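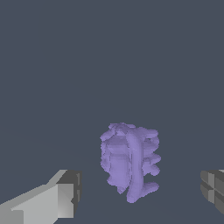 Simulated grasp, wrist view, fingers open on either side of a lumpy purple object.

Home | Data | Code | Notes | Contact

Print this page | E-mail this page

23 October 2025
By Brisa Tlapale

# Dratell Grasp Set, data card

Please read this before you train on it. I put the set together and I'm less sold on it than the project page is.

## What it is

1,000 simulated grasp attempts with a two-finger gripper. One object per attempt, standing or lying on a plain dark floor. Every attempt has a wrist image taken before the fingers close, the finger opening, the approach pose, and a label: held or dropped. All of it was made in the Uvier simulator. There is no real-robot data in the release, and the word "robot" on the project page should be read with that in mind.

## Objects

161 meshes, most of them odd. We wanted shapes with no name, on the theory that a model can't lean on having seen a thousand mugs. So you get lobes, ledges, notches, and stems running down the front of things. I still don't know whether this teaches a model to grasp or teaches it to grasp lumps. We haven't run the test that would tell us, which is to train on these and try ordinary kitchen items with nothing changed.

Colors are flat and were picked at random. Don't read anything into them. An early baseline did, and scored very well until we reshuffled the colors.

## How attempts were collected

The Ferer sampler proposes a pose, the arm moves there, the image is saved, the fingers close and the arm lifts. An attempt counts as held if the object is still between the fingers 4 seconds after the lift. That cutoff is ours. A longer one would turn some of the held labels into dropped ones, and I can't say how many.

The sampler likes poses where the object sits between the open fingers, often a little to one side. Hard approaches from behind clutter don't exist here, as there is no clutter.

## Known problems

- Contact friction is a single value for every object. Real surfaces don't work that way.
- Lighting is soft and shadows are weak or missing. Models that use shadows to judge height will get no practice.
- The background is blank. Expect trouble the first time your camera sees a table edge.
- Low-polygon fingers. The faceted edges are easy for a network to latch onto, and your gripper won't have them.
- Six meshes have thin gaps that the collision model fills in. They are listed in `bad_meshes.txt` and were left in the set. I argued for taking them out.

## Splits

Split by object, never by attempt. The July version was split by attempt, so the same mesh turned up on both sides, and any score reported on it should be thrown away. That includes ours.

## What I'd use it for

Checking that a training pipeline runs. Pretraining, maybe, if you have real grasps to finish on. I would not quote held-out accuracy from this set as proof that anything can pick things up.

## Files

`images/`, `poses.csv`, `labels.csv`, `splits/`, `bad_meshes.txt`

Report wrong labels through the Contact page with the attempt number. Please don't send screenshots without one.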